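Wukier: cleaning up demo recordings so a folding policy can learn from them
Student project report, Feb 16, 2021
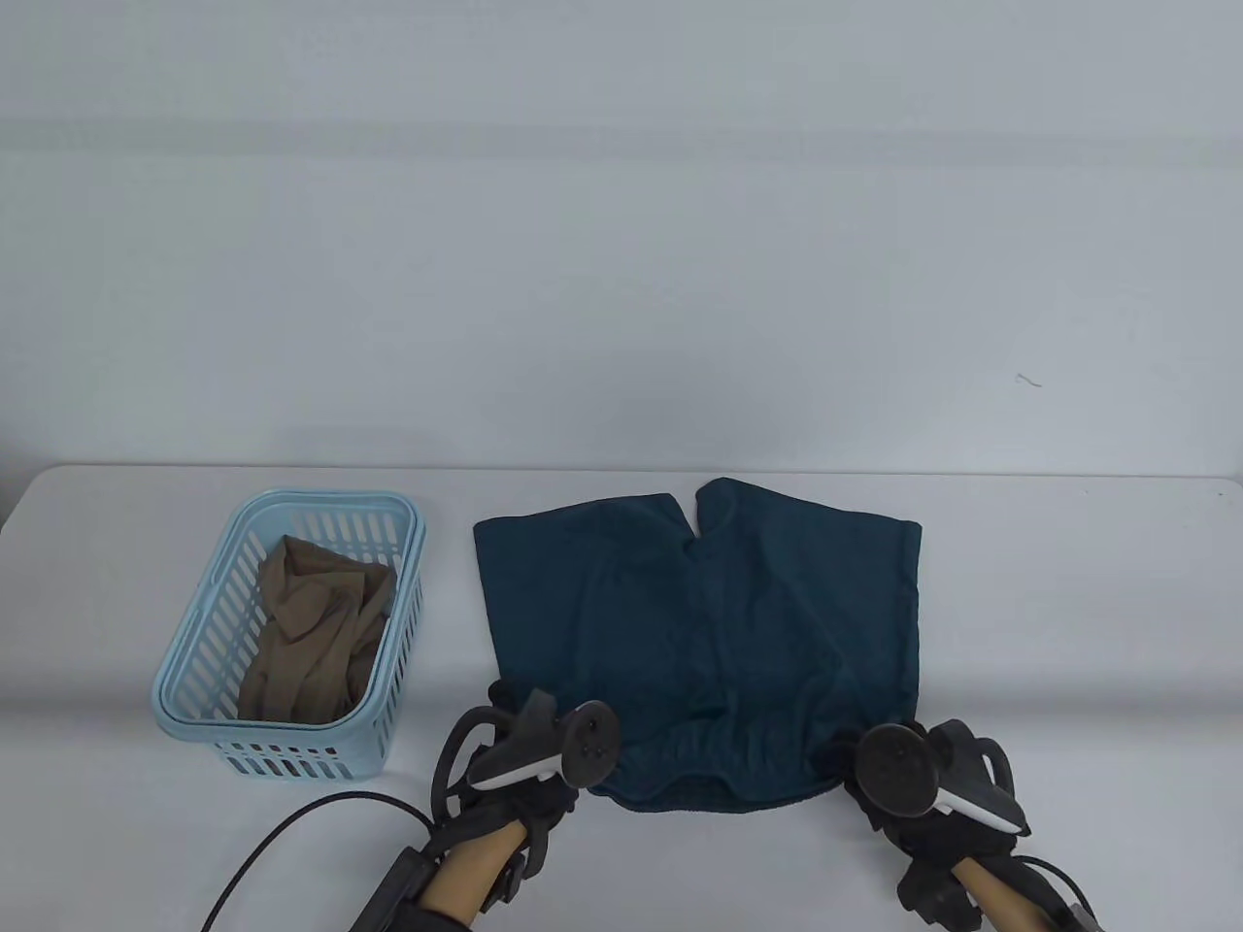
So my part of Wukier was the software between the recordings and the training, and I figured it would take 2 weeks (ha). We had 400 folding demos to start with, all of them shorts and other small clothes on a white table, and my first job was lining up the hand poses with the video. The two streams have their own clocks, and they drift! Early on the hands in my replay viewer would start to lift a waistband while the cloth in the video was still lying flat.

I tried a fixed offset first, and that worked fine on short takes and fell apart on long ones. Then I wrote a little tool called Flamemia that fits a slope as well as an offset, using the moments where the hands speed up or stop. Much better - after that I only had to throw out 18 takes.

The second headache was the start of each fold. People wait a bit before they move, and my first policy learned to wait too, sometimes forever. I ended up trimming the still part down to 200 ms, and now it gets going.

Perception is still the weak spot. Our cloth mask is fine on dark fabric against the white table, but sheer stuff like stockings comes out full of holes. I want to try training the mask on folded and bunched-up pieces before the April demo, and I still owe the repo a proper readme.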